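Ticket 177 - Label sheets drifting down the page, last row lands off the sticker
Product: Kater label printing, desktop version
Opened by: Violeta Carrasco
Assigned to: Octavio Daza
Status: Solved

Violeta Carrasco wrote:
Hi all! First, I love Kater. We moved our whole seed swap mailing over to it in May and it has been a joy. But I have a puzzle for you. When I print address labels, the top row is perfect, the second row is a hair low, and by the bottom row the zip code is sitting on the gap between two stickers. It happens on every sheet. The preview on screen looks gorgeous. Printer is a Gova inkjet, paper is the Insaurralde sheets with 15 labels each. I have 500 names to get through so I would love to crack this one.

Already tried: turning the printer off and on, a different USB cable, a fresh pack of sheets, and printing from my partner's laptop (same drift there, which I thought was interesting).

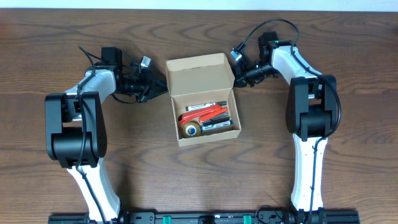

Oh, and I printed one sheet on plain paper and held it up to the window against a label sheet. The drift gets bigger as you go down, so it isn't a simple shift of the whole page.

Octavio Daza replied:
Hi Violeta, the window test is great, thank you for doing that! It saves us a good half of the usual questions. If the gap grows from row to row, the page is being scaled or the row height in the template is off. If every row were low by the same amount I would look at the top margin.

Could you check two things?
1. In the print window, open More Settings and look at Scale. It should say 100 percent. "Fit to page" will cause trouble here.
2. In Kater, go to Template - Sheet Details and send me the row height you see there.

Violeta Carrasco wrote:
Scale was on Fit to page! I got so excited. Changed it to 100 percent, printed again, and it's much better, but the last row is still a little low. Before it was on the gap, now it's on the sticker but hugging the bottom edge. The template is called "Insaurralde 15 (old)". Is the "(old)" a clue?
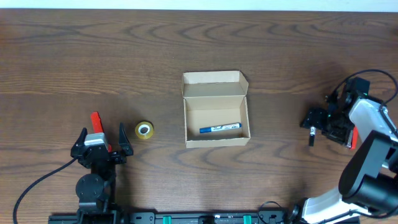 Also, my sheets say "new cut" in tiny letters on the back of the pack. I never would have looked if you hadn't asked about the template.

Octavio Daza replied:
That's a lovely clue, both halves of it. I'm pulling in Signe, who looks after the templates.

Signe Engebretsen replied:
Hello! Yes, the new cut sheets have slightly shorter labels and a wider bottom margin. The old template is still in the list for people finishing off older packs. Please do this:
- Close any open label jobs.
- Go to Template - Get More and search for "Insaurralde 15 new cut".
- Open your mailing and pick Change Template. Your names and your font choices will stay put.
- Print page 1 only, on plain paper, and do your window test again.

If it's still off after that, use Nudge under Sheet Details. One click at a time, and print between clicks.
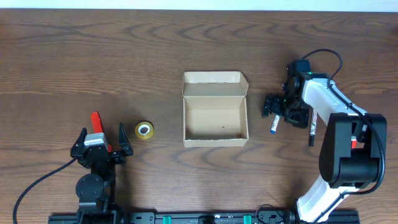 One more thing for the Gova: set the paper type to Labels or Heavy. On Plain, the rollers can slip a bit on the thicker sheets and you get a small drift that comes and goes, which is maddening to chase.

Violeta Carrasco wrote:
IT LINES UP. Top row, bottom row, all of it - I held it to the window and grinned like a fool. I needed one click of Nudge upward and the Heavy setting. I've printed the first batch on real labels and every zip code is right where it belongs. Thank you both so much!

Small wish, if you take those: could the old template show a note about the new cut sheets when you choose it?

Octavio Daza replied:
So happy to read this! The wish is passed along to Constanza Ibarra on the design side, and she likes it. I've also added the Fit to page check to our help article on label drift, with your window test as step one.

Closed by Octavio Daza, Thursday, October 9, 2025
Cause: print scaling on, older template used with new cut sheets
Related: Ticket on Trasia envelopes printing upside down (open)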